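Vase notes, bench two
04/05/2002

Still not convinced by the gold cylinder. Plernow's sheet says it will take "a generous mixed bunch", and whoever wrote that has a different idea of generous from mine. It is 40 cm tall and narrow in the neck, so a single stem looks fine in it. So would a single stem in a milk bottle.

The bunch is the Zinard one: daisies, a bit of purple and red, dried grasses underneath. The handle is bound in dark green and it is thick. I'd like to see the sum that gets it through that opening with room for water.

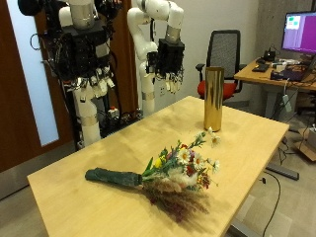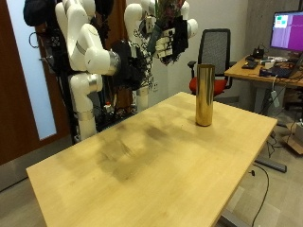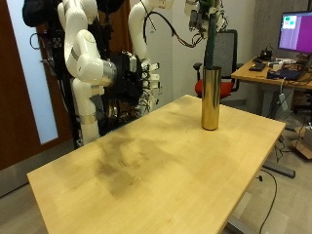
Same gold vase in all three, flowers lying by it in the first only.

Finish and weight
Colour is all right, a bit brassy. It picks up every dark thing in the room as a stripe, which Baloyi calls "depth". Weighs 700 g dry. I don't believe that's enough with daisies leaning out one side, but haven't tipped it yet.

Table top
The grey smudging in the middle is in the wood. Went over it with the Plalledel cleaner for nearly 20 minutes and can't say I see a difference. Sand it or put a cloth on, and stop buying the cleaner.

To do
Measure the neck properly, inside edge.
Rebind the stems thinner, try again.
Ask Plernow what bunch they tested with, if any.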